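Pastar hand-guiding and remote teaching kit

Pastar is the kit I wish I'd had when I started teaching arms to do household jobs! It goes between you and the arm you already own, and it lets you show the arm a task two ways: grab the wrist and move it yourself, or sit back with the hand controller and drive it from your chair. Either way it records the joint positions, the gripper opening and the wrist camera together, and you get one tidy file for every run.

I put the first one together in April for a friend's kitchen project at Tirnolska (they needed an arm that could tidy up bowls, and they were sick of typing in waypoints). It's grown a fair bit from there.

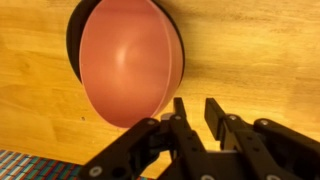
Wrist camera view, gripper open beside the pink bowl.

The wrist view is what you'll be looking at most of the time if you drive remotely. I like having both fingertips in sight all the way through, so the clip-on camera mount sits low and behind the knuckles. It takes a bit of getting used to. My first runs were all over the place, and then somewhere in the second afternoon my hands sorted themselves out.

What's in the box:
Hand controller with 3 m cable
Wrist grip collar, two halves, with screws
Camera mount and cable clips
Foot pedal for starting and stopping a recording
Licence for the Nicholas recording software

The pedal was a late addition and now I can't work without it. Tap once to record, tap again to stop, hold it down to bin the run and go again.

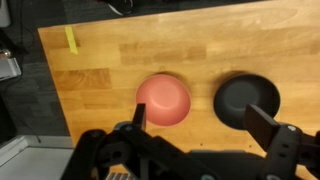

Bowls are a lovely thing to start with, by the way. You can come at the rim from all sorts of angles, and a good set of demonstrations should have some of that variety in it. Move things around between runs, swap the colours over, start the arm from a different spot. I usually aim for 18 good runs before I bother training anything, then I watch what it gets wrong and record more of exactly that.

Hand guiding or remote? For slow, close work I still go for hand guiding, as you can feel when a finger touches the rim. The catch is that your own arm gets into the camera view if you're careless. Remote driving keeps you out of the picture, but you'll be slower for the first while. Nicholas lets you mix both kinds in one set and tags them for you.

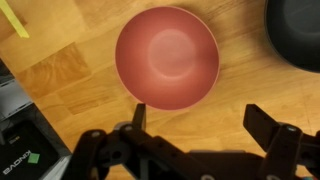

Playback runs at full speed, half speed or one step at a time, and you can trim the dithering off the start of a run without wrecking the timing of the rest. Please do trim! A learner will happily copy your dithering.

Storage is 400 runs on the controller itself, and after that you'll want to plug in a drive. Warranty is 18 months on everything but the cable clips (they're cheap, I'll just send you more).

Kits are built to order at the Dratudwood workshop and take 6 weeks. Tell me which arm and gripper you have when you order so I can cut the collar to the right size.

Page updated August 19, 2022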